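Friday, September. Gripper comparison, bench 2

Continued from the notes Rosalía Calvo left on the shared drive. Goal for the day was to finish the Paller fingers against the Brarier fingers on soft packaging, same arm, same controller settings, so we can stop arguing from memory.

Setup unchanged except for two things. Force limit is back at the default. The Liang controller was restarted after the firmware update and I redid the hand-eye calibration before touching anything else. First calibration pass was bad, residual well above what we had last week. Second pass fine. I suspect I started the first one before the joints were properly up to temperature but did not check this.

Paller fingers: 100 attempts, 70 good lifts. Most of the misses are the same miss. The fingertips close on the crimped edge of a bag, the edge folds over, and the bag slides out during the first part of the lift. When the approach is moved in toward the middle of the bag the lift is better but the contents shift and placement gets sloppy.

Brarier fingers: 100 attempts planned, stopped early. The left fingertip pad started to peel and I did not want to mix data from a damaged pad with the rest. Up to that point it looked better on edges and worse on anything with a hard cap. The pad is wider, so a tube tends to roll before the second finger arrives. Do not quote a success rate from this run.

Controller log shows a dropped packet at cycle 3820 on the right arm. Motion did not visibly stutter. Ziter logger timestamps are still offset from the controller clock, same as before, so lining up the two files has to be done by hand – I used the gripper close command as the marker.

Wrist camera notes. Glossy packaging still gives holes in the depth map when the overhead lights are on. Turning off the row nearest the bench helps. Exposure is fixed now, do not put it back on auto.

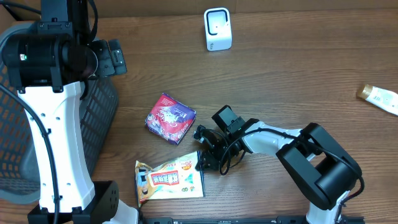
Cable routing needs another look before the next long run. With the wrist rotated near its limit the slack gets short, and I would like a software stop a few degrees earlier than the one we have. Rosalía prefers a longer cable. Either is OK, but it has to be the same on both arms or the comparison is off.

To do:
New pads for the Brarier fingers, both sides, same batch.
Rerun Brarier from zero, full count.
Try Paller at lower closing speed, bags only.
Fix logger offset – ask Rosalía which script she used.
Save the calibration file under a name that makes sense.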